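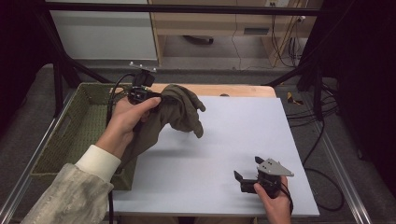 Frequently Asked Questions: Lost Property at the Nultatlow Transit Authority

Last reviewed 29 Apr 2026

The Nultatlow Transit Authority operates a single Lost Property Office for all bus, tram and ferry services. The answers on this page apply to items left in vehicles, at stops and in staffed stations. They do not apply to items left in parking garages, which are managed under a separate contract by Skodov Parking.

GENERAL

Where is the Lost Property Office?

The office is on the lower level of Yeh Street Station, next to the east ticket windows. Take the elevator or the stairs from the main hall and follow the green signs. The nearest tram stop is Yeh Street, and bus route 8 stops across the road.

When is the office open?

The counter is open from 9 a.m. to 5 p.m. on working days. It closes on public holidays and for the last week of December. Items may still be reported through the online form during a closure, and reports are read in the order in which they were sent.

How soon should I report a lost item?

Please report it as soon as you notice it is missing. Items found on trams are brought to the office at the end of the service day. Items found on buses pass through the depot first and may take two working days to reach us. Ferry items are held at the Namov Pier ticket booth overnight and sent over the next morning.

Can the driver look for my item while the vehicle is in service?

No. Drivers and deckhands are not able to search a vehicle between stops. If you have left behind medication or a medical device, call the office directly and the dispatcher will be informed at once.

MAKING A REPORT

What information do you need?

Tell us the route, the direction of travel, the time you got off, and where you were sitting or standing. Describe the item in plain words: color, size, material, maker's name if there is one, and any marks or damage. "Dark coat" matches a great many coats. "Navy wool coat, left pocket torn, bus pass inside" usually matches one.

If the item is a phone, describe the case and the picture on the lock screen. Please do not send us your passcode.

I lost one glove. Is it worth reporting?

Yes. Single gloves are among the items most often handed in, and most of them are never claimed. In the last reporting year the office received 2767 items of clothing, of which 859 were gloves, mittens or scarves. Single gloves are kept for the same period as any other article of clothing. If you still have the other one, bring it with you to the counter.

May I report an item on behalf of someone else?

You may. Give the owner's name as well as your own. To collect the item you will need a signed note from the owner and your own photo identification. Parents and guardians do not need a note for children under 16.

Will I be contacted if nothing is found?

You will receive one message when your report is opened and another when it is closed. A report stays open for 30 days. You may ask for it to be extended once — reply to the first message and include your report number.

COLLECTING AN ITEM

What should I bring?

Bring your report number and a photo identification card. If you do not have a report number, the clerk will ask you to describe the item before it is brought to the counter. Clerks do not show items to visitors for browsing.

Is there a fee?

There is no fee for clothing, books, umbrellas, toys, keys or mobility aids. A handling fee of $4 applies to phones, computers, cameras, musical instruments and luggage. Bicycles and strollers carry a fee of $10. Fees may be paid by card or with a transit pass balance. The counter does not accept cash.

Holders of a reduced-fare card pay no handling fee on any item.

Can you mail the item to me?

Items under five pounds may be mailed within the country at the owner's cost. We do not mail passports, jewelry, cash, liquids or anything made of glass. Please allow ten working days.

HOW LONG ITEMS ARE KEPT

What is the holding period?

Most items, including clothing and bags: 60 days
Phones, computers and cameras: 90 days
Jewelry, and cash over $500: 180 days
Keys: 60 days
Opened food and drink: discarded on the day received
Sealed food: three days

Identity documents are returned to the agency that issued them after 14 days. Bank cards are reported to the bank and destroyed.

What happens to clothing that is not claimed?

Unclaimed clothing in good condition is laundered and given to local shelters under an agreement that is renewed each December. Damaged clothing goes to textile recycling. Single gloves and odd socks are also sent for recycling, unless a school or art program has asked for them in writing.

What happens to unclaimed phones and computers?

They are wiped by a certified contractor and then recycled. They are not sold. If a device cannot be wiped, it is destroyed.

Do you hold public sales?

The Authority holds one sale a year, limited to umbrellas, luggage, bicycles and strollers. Proceeds go to the reduced-fare fund. Dates are posted at staffed stations four weeks in advance. Employees of the Authority and members of their households may not buy at the sale.

OTHER QUESTIONS

I found something on a tram. What should I do with it?

Hand it to the driver or to any member of station staff. If you believe the item may be dangerous, do not touch it — move away and use the emergency intercom. Finders may leave their name, but the Authority does not pay rewards and does not pass on the finder's contact details without permission.

My item was damaged when I got it back. Can I make a claim?

The Authority is not responsible for the condition of items left on its services. If you believe the damage took place after the item reached the office, ask the clerk for a claim form before you leave the counter. Claims made afterward are difficult to review and are generally declined.

Who do I contact about a decision I disagree with?

Write to Ya-wen Chou, Manager of Customer Property, at the Yeh Street Station address. If you are not satisfied with the reply, you may ask for a review by Wai-kit Ho, Passenger Relations Officer. Requests for review must be made in writing within 30 days of the first reply.

Is this information available in other formats?

Large-print copies are kept at every staffed station. Audio and braille versions may be ordered at the counter or by phone, free of charge.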